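## 4. Packaging as it is talked about at home

We had not meant to write a section on packaging at all. The study set out to ask how households in Condstead and Tallov decide that something in the cupboard is finished, and our interview guide moved from the kitchen to the bathroom to the shed with only one question about containers. That question, "What do you do with it once it's empty?", had been put near the end as a sort of cooling-down question, the kind people can answer while they look for their coat. It was the one that kept them in their chairs. Of the 112 people we interviewed, a good many talked longer about the empty bottle than about anything that had ever been in it, and by the second round of visits we had moved the question up to the middle and given it room.

### 4.1 What counts as empty

The word "empty" was used in at least three ways, and people slid between them quite happily in a single sentence. There was empty in the sense that nothing more would come out by ordinary squeezing. There was empty in the sense that a new one had been bought and opened, which retired the old one whatever was left inside it. And there was a third sense, much loved by the older people we met in Tallov, in which a bottle was empty only after it had been stood on its head overnight, rinsed with a little warm water, and the rinsings used for something.

One retired bus driver kept a jam jar by the sink for exactly this purpose and was rather proud of it. His daughter, interviewed separately, described the same jar as "Dad's swamp". We mention the pair because they illustrate something we met over and over again, namely that the members of one household rarely agreed on when a thing was finished, and that the disagreement was mostly a fond one. It came up in the telling of family stories far more than in any account of money or waste. When we asked directly about cost, people tended to give short and dutiful answers and then go back to the story.

The Barbu diaries, which we have drawn on already in Section 2, show much the same pattern from an earlier period. The entries for September are full of small notes about bottles and tins saved "for the oil" or "for the buttons", and the writer is plainly more interested in the second life of the container than in the first. We would not want to lean too hard on a single set of diaries, charming though they are, but the likeness to our own transcripts is striking, and it made us wary of treating these habits as something new.

### 4.2 The wrapping round the thing

Film, sleeves, trays and shrink-wrap were another matter. Here the talk was quicker and crosser. Bottles and jars had names, places and plans attached to them — "that's for the watering", "that one goes to my sister" — while the wrapping they came in was nearly always "it", "that stuff" or simply "all this", said with a wave of the hand. We coded every mention of packaging in the transcripts, and film had the plainest vocabulary of any material we looked at. Very few people could say what it was made of, and those who tried usually apologised for guessing.

What people did have to say about film was largely to do with noise and space. It crackled, it wouldn't stay folded, it came back out of the bin when the lid was lifted. A young father in Condstead told us that he unwrapped multipacks in the garage so as not to wake the baby, and then left the film there for weeks. A childminder two streets away had a whole drawer of it, flattened under a heavy baking tray, and could not think of a single time she had used any. We asked her whether she would throw it out. She said she would, one day, and shut the drawer.

It would be easy to read this as muddle, and some of the earlier writing on household waste does read it that way. We are inclined to be kinder. In nearly every home there was a working order of some sort, worked out over years and never written down, and the film sat outside it chiefly for want of a job to do. Furtună makes a similar point about string and brown paper in the Sernano survey, where the things that households failed to sort were the ones that had lately lost their use. Our interviews can't settle whether plastic film ever had such a use to lose, but the comparison has been helpful to us in thinking about why the talk should be so thin.

Bottles and their wrapping do, of course, lie together for a while before their ways part, and it is this short stretch of shared life that people found hardest to describe.
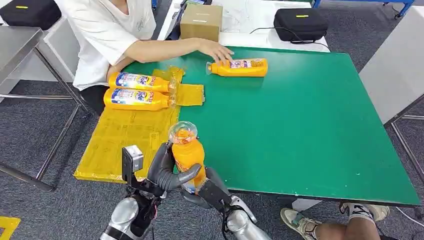

*Reading time for this section: 6 minutes*

**Figure 3.** Yellow bottles and crumpled translucent film on a green-topped table.

The mixture in Figure 3 is the one we have in mind: containers that nearly everyone we spoke to would call by name, and a sheet that hardly anyone would. When we asked people to talk us through putting the shopping away, the bottles appeared in their accounts from the first sentence. The film tended to turn up only when it got in the way, and then vanished again without anybody saying where it had gone. We took to asking "And the wrapper?" at that point, and the usual reply was a pause, then a laugh.

### 4.3 Who does the deciding

We had expected the decision to rest with whoever did the shopping. It did so less often than we thought. In several homes the person who bought the bottle had no say at all in its retirement, which belonged to whoever took the recycling out, and that job had a way of falling to the tallest teenager. Vasilică Furtună, who was good enough to read a draft of this section and return it on 27th July with a great many pencilled notes, suggested that we look again at the 11 households with lodgers. In these the rules were spoken aloud far more often, and sometimes pinned up, as one might expect where people share a kitchen without sharing a childhood. One such notice gave separate instructions for lids. Another said only "RINSE", underlined twice.

We followed the suggestion and found it a fruitful one. Lodgers were able to tell us the rules of the house in a clear and orderly fashion, whereas the owners, asked the same thing, mostly told us what they themselves did and seemed a little surprised to hear it described as a rule. The difference held in both towns. It also held for film, in its own way: the lodgers were the only group to ask us what they ought to be doing with it, and we had to confess that the guidance differed between Condstead and Tallov and that we were not entirely sure ourselves.

Two limits should be mentioned before we go on to the shed. Our visits were made by arrangement, and more than one person admitted to having tidied up beforehand, so the drawers and bags we were shown may well have been the presentable ones. We also spoke to very few people living alone, for whom the question of agreement hardly arises in the same form. The next section takes up tins of paint, where the matter of what is finished becomes a good deal more heated.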